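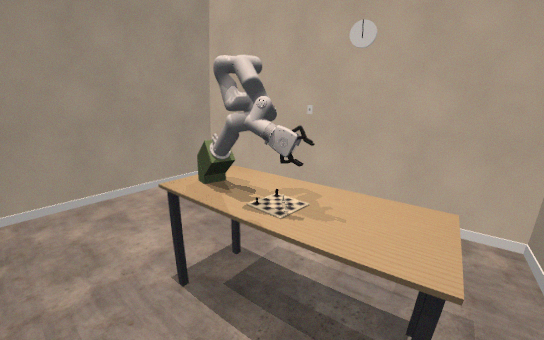

Render, arm over the small chessboard.

September 2026

Spent most of the morning on the Troltow hymnal again. I'm finally up to no. 400, which is where the evening hymns start, and they're in worse shape than the morning ones. Whoever typed up the old word list ran two hymns together, so the last verse of one is sitting there as the first verse of the next. The meters don't even match! You sing along happily for four verses and then you've got two syllables too many and nowhere to put them.

Dzifa came by and we sang both versions at the piano with the tune Zunitz. It fits the first hymn beautifully and falls over on the stray verse, so that settles it for me. I've split them in the draft and put a pencil note in the margin of the master copy.

Tune names are still a mess. Idetti turns up three times in the index under three spellings, and one of those is really a different tune that just starts the same way (same first line, then it wanders off to the minor). Mohammed-Awal thinks the editor was working from memory. I think the printer was. We had a nice long argument over it and got nothing else done until lunch.

Author credits — Fotini has gone through the first 500 and found a batch marked "Anon." that have initials in the older printing. All the same initials, F.Z., and all in the Advent section. She wants to put a name to them. I'd like to see one signed letter first, or a flyleaf, or anything. Left it as "F.Z." for now.
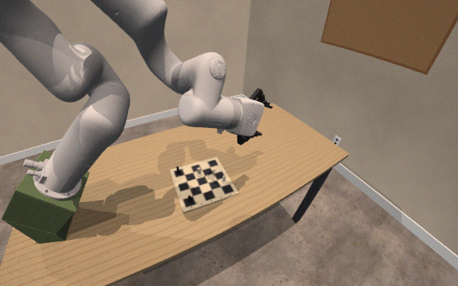

Do we print the verses that most congregations leave out?
We print all of them, and put a small star next to the ones that can be skipped.

That was settled back in February but I keep getting asked, so now it's written down. Adom's point was that the skipped verse is very often the one the whole hymn turns on, and he's right. The third verse of no. 412 makes no sense at all without the second.

Shaimaa has the Zakaria tune book, shelf no. 1518, and says the bass line in ours is wrong in the second half. I played hers and mine one after the other and I like hers a lot better — much easier for the men to find their note after the rest. Need to copy it out before it goes back.

Still to do: first-line index, the doxologies, and the amens. Half the hymns have one and half don't, no pattern I can see. Ask Dzifa.

Filed under: Hymn Notes, Workbook, Tunes and Texts

This site uses cookies to remember your settings. Accept | Manage preferences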